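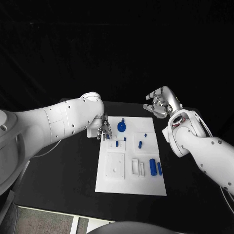

4 Setting up the Kadby fixture board

4.1 Placing the board

1. Clear the tabletop and wipe it down. Grit under the board will let it creep during use.
2. Lay the board flat with its long side running away from the operator.
3. Leave 200 mm clear on all sides.
4. Press each corner in turn. If the board rocks, fit shims from the Nolton pack (part 558) under the low corner.

Note: A dark, matt tabletop makes the edge of the white board easier to find. Avoid glossy surfaces under direct lighting.

4.2 Fitting the parts

1. Fix the white fixtures first. Tighten each screw by hand, then give it a quarter turn with the 3 mm key.
2. Fit the blue knob with its wide base against the board and its small peg uppermost.
3. Insert the blue pegs. Each should slide in under light finger pressure and lift out straight.
4. Check that no part overhangs the board.

Caution: Do not tap a tight peg into place. Remove it, clean the hole with a dry brush and try again.

Caution: Keep loose cables off the board. A cable caught under a fixture will tilt it.

4.3 Routine checks

Retighten all fixtures after the first 6 hours of use and monthly after that. Replace any peg that is chipped or scored. Spare pegs are supplied in Stotura bags and must not be mixed with pegs from earlier boards.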